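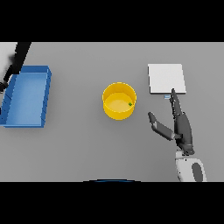
Clelavbridge Robotics Club | Simulation Group | Shared Notebook

10th January

First session after the break. Goal for the day was to get the sorting task running from a clean start on the club machine and record enough runs to see if the new reach settings are worth keeping. Got most of the way there. Notes below are in the order things happened, with the to-do list at the end.

Setup

Pulled the current task folder and rebuilt. The build failed twice on the same missing package, which was never added to the install list. It's in the list now. If you cloned before today, run the install step again or you will get the same error.

Layout is the one we agreed on before the break: blue tray on the left, yellow bucket in the middle, white board on the right, green cube and the small light blue piece as the things to move. Table is plain gray with no texture. We tried a wood pattern in July and it slowed the viewer for no benefit.

Both arms load. Left arm is parked and does nothing in this version of the task. Right arm does all the moving. The task config still has an entry for a left arm goal, and I commented it out instead of deleting it because the two-arm version will want it back.

Saved a top view with the cube in the bucket and the right gripper up at the near edge of the board, by the light blue piece. That view is the one to use when comparing layouts. The viewer still puts the black bands at the top and bottom when the window shape doesn't match the camera. Leave it alone for now. Changing the camera shape means redoing all the saved views.

Scripted runs

Ran the scripted controller before touching anything learned, same as always. 30 runs with fixed positions, then a second batch with the start positions shuffled inside the allowed area.

Fixed positions: all finished. Slow, but no drops.

Shuffled: mixed. The cube part is fine nearly everywhere. The light blue piece is the trouble. It is flat, and when it starts close to the board the upper finger reaches the board before the gripper is low enough to close. The controller reads the contact as a grasp, lifts, and carries nothing over to the tray. The log then marks the step as done because it only checks that the arm got to the end point.

So two separate problems:

The contact check counts any contact, including contact with the board. It should only count contact between a finger and the piece.

The step check looks at the arm and ignores the object. It should look at where the piece is at the end of the step.

Fixed the second one today. It was four lines. The first needs a change in how the contact pairs are named, and the names are used in the scoring script too, so I don't want to do it in a hurry.

After the step fix the shuffled batch scored 70 percent. The old scoring had the same batch much higher. Anyone with numbers in the poster draft from before today should treat them as too high and rerun.

Reach settings

The new settings let the wrist turn further before the arm has to back up and come in again. In the fixed layout there is no difference that I can see. In the shuffled layout it helps when the piece is on the far side of the bucket from the arm, where the old settings used to swing wide and clip the rim.

Clipping the rim matters more than we thought. The bucket is not fixed to the table. When it gets bumped it slides, and the drop point for the cube stays where the bucket used to be. I watched one run where the cube landed on the table next to the bucket and then got scored as a success by the old check. Drop point should be read from the bucket position at the time of the drop. Added to the list.

Keeping the new settings. They are the default in the task folder as of this afternoon. The old ones are in the file with the same name plus "old".

Learned controller

Started training on the demos we have. There are 1,628 in the folder, which includes the ones from the summer workshop. Some of those used the first tray, the one with the taller walls, and the arm lifts higher in them than it needs to. Did not sort them out today. It would be good to know whether leaving them in hurts.

Training ran for 3,000 steps before the room closed. Loss was still going down. Tried the half-trained version for a few runs out of curiosity. It goes to the bucket every time, no matter what it is supposed to pick up. Not worth reading anything into that yet.

Checkpoint is saved on the club machine under Brullico, same place as the others. Please don't rename that folder again, the training script has the path written into it. (Yes, it should be a setting. It's on the list.)

Things that wasted time

The viewer shows the gripper closed when the file is first loaded, even if the start pose has it open. Step the simulation once and it corrects itself. I spent a good part of an hour looking for an error in the start pose.

The piece and the cube have different masses in the config and one was entered in grams. It is corrected. The piece used to stay put when touched, and now it moves a little, so expect small changes in older runs if you replay them.

Length of the finger in the task notes is wrong. Use the value in the model file.

For the Whitcombe meet

The rules sheet says the demo has to start from positions the judges choose. That is our shuffled case, so the shuffled score is the only one to quote. We also need a way to type positions in. Right now it means editing the config by hand and reloading, too slow with people standing there.

They allow one restart. We should decide beforehand who calls it and when.

To do

Rename contact pairs, then fix the contact check. Change the scoring script in the same commit.
Read the drop point from the bucket position.
Rerun the shuffled batch after both of those and put the new number in the poster draft.
Sort the summer demos by tray type.
Let training finish. Needs a slot on the machine overnight, and the Zelter group has it booked through Thursday.
Make the checkpoint path a setting.
Simple input screen for start positions.
Correct the finger length in the task notes.

Logs for both scripted batches are in the shared folder under today's date. The shuffled log has the score under the old check in one column and the new check in the next, so you can see which runs changed.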